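Temps de lecture : 5 min
Imprimer | Envoyer par e-mail
Juillet — par Svetozár Mikuš

4.2 Chutes de fruits en cours de transfert

Sur les 115 transferts enregistrés au banc Lesell, cinq se sont soldés par une chute, et nous avouons y avoir consacré bien des soirées.

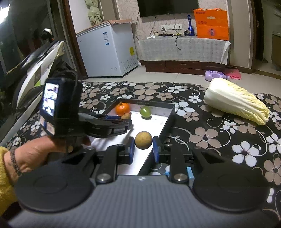 Figure 3. Prise d'un petit fruit rond entre les deux doigts.

La perte d'adhérence reste notre panne la plus tenace — et la plus instructive. Elle touche surtout les objets ronds, qui pivotent avant de glisser. Avec les embouts bleus de la figure 3, le fruit n'est tenu que par ses deux flancs, juste au-dessus de la boîte, et la moindre dissymétrie de serrage suffit alors à l'expulser.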